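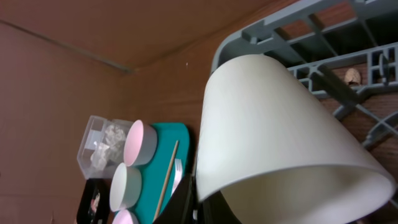
Robots are hopeless at guessing what you mean. Tell a friend to tidy up after tea and they will grumble, but they will know what tidying is. A robot has no idea. It has never had tea. So before it can do a job like this, a person has to show it what to do, again and again, until it has plenty to copy. Even a fork is a puzzle. It is thin, it is slippery and it has a pointy end and a not-so-pointy end. A round bowl needs a different sort of grab from a chopstick, and a big cream cone with a wide open rim needs a different one again. You sorted all that out when you were very small, probably while throwing your dinner on the floor.

Two ways to teach a robot

The first way is by hand. The teacher takes hold of the robot's arm and moves it through the job, a bit like helping a toddler to wave at Grandma. The robot keeps a record of how every joint bent and when its fingers opened and shut.

The second way is by remote control. The teacher stays away from the arm and works a set of handles instead. When the handles move, the arm moves. It sounds like a computer game, and for the first ten minutes it is. After that it is more like trying to butter toast while wearing oven gloves, in a mirror.

Either way, one complete go at the job is called a demonstration. Suppose a robot called Ginness has to learn to put a cup on a rack. Its teacher might do 900 demonstrations. If 88 of them go wrong, because the cup fell over or the teacher sneezed, somebody has to decide whether to keep them. A robot that learns from sneezes will copy sneezes.

What the robot sees 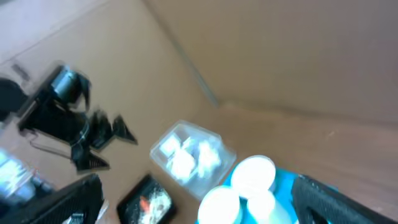
Many robots have a small camera fixed near the gripper, which is the part that does the grabbing. Imagine having an eye on your wrist. You would get a splendid close-up of whatever you were reaching for and a very poor idea of where the rest of the room had gone. Everything tips when the wrist tips, so a cardboard box can look as if it is sliding downhill with a clear plastic container still inside it. Quick movements turn into smears, even when the thing moving is a solid black gripper. Bright white tops can glow so much that their edges are hard to make out. The robot has to learn from pictures like these, smears and all, and match each one to the way the arm was moving at the time.

Try it yourself

You need two people, a cup and a scarf. One of you is the robot and wears the scarf as a blindfold. The other is the teacher and may only say "left", "right", "up", "down", "open" and "shut". Get the robot to pick up the cup. Use a plastic one. Then swap over, and be nicer than your teacher was.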